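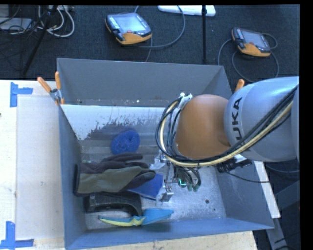 Where do you buy older prints without getting burned?

I've got a wall in my hallway that's begging for something and I've fallen pretty hard for old botanical prints (ferns mostly, don't ask). There's a shop near me called Inby that has one I love for $477, but the tag just says "antique engraving" and no date. Is that a fair price? And is it rude to ask them to take it out of the frame? I've never bought anything like this before!

3 answers

Not rude at all, I ask every time. A real engraving usually has a plate mark, a little dent in the paper running around the image, and you can't see it if the mat covers it up. I've bought at Inby twice and they popped the back off for me right there at the counter. As for the price, I can't say without knowing the book it came from. Ask if the color was added when it was printed or later on, it makes a big difference. I paid $232 for a fern with later color and I'm still happy with it.

try Kikora, way cheaper. parking is awful though

I'd go see Mkhize before you spend that kind of money. They have more than 3,000 prints in flat drawers and they let you dig through them yourself, which is how I lost a whole afternoon in July. Botanicals are in the back, birds and maps up front. Most are unframed, so leave some room in your budget for that part (my frame cost more than the print, ugh). They close at 4 and they mean it. Bring a magnifier if you own one, and if you see tiny even dots it's a modern reproduction.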